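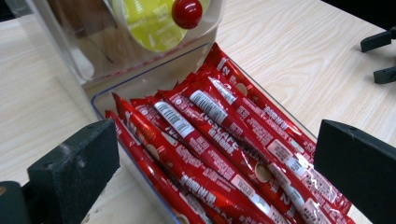

Tasters wanted, skeptics preferred

Mindcombe is looking for people to take part in a paid tasting panel for Tridau, a confectionery maker that wants to sell a chocolate bar with less sugar and, it says, the same taste. We have heard that one before. So has anyone who ever bought a "light" cookie. Tridau is paying for the panel but doesn't get to pick who sits on it, and the contract lets us publish the scores even if they are bad.

You would attend 2 sessions in November, each with 8 samples, unlabeled. You score them, write a few words on each and go home. The pay is a flat fee per session, settled the same day. If you only come once, you are paid once.
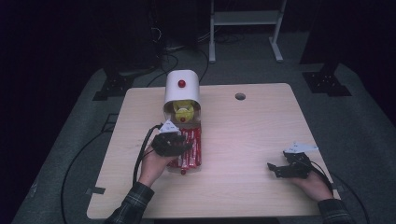
Valentina Olivares wrote to us after the last call went out: "You people always end up with tasters who like everything. Free candy makes everyone generous. I sat on a panel for Wultiso and the woman next to me gave top marks to the cracker we were supposed to clean our mouths with."

She has a point. Of the 2,371 score sheets we collected for earlier clients, far too many were straight fives, and we doubt the products were that good. This time a sheet with the same mark all the way down will be set aside.

Do not apply if you work for a food company, are allergic to milk, nuts or soy, or smoke. Knowing a lot about chocolate won't help you. We have yet to see proof that self-described experts score more reliably than their neighbors.

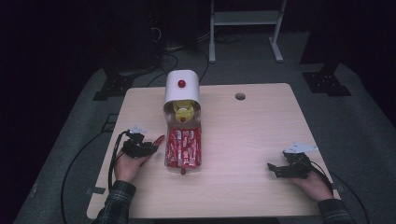

Panel Notices, No. 5, page 2

Send your name, age and a short note on the last candy that disappointed you to Vasco Sampaio at Mindcombe, Vuorinen Building, second floor. Applications close July 26, 2020. Those selected will get a letter with session times. We can't reply to everyone else.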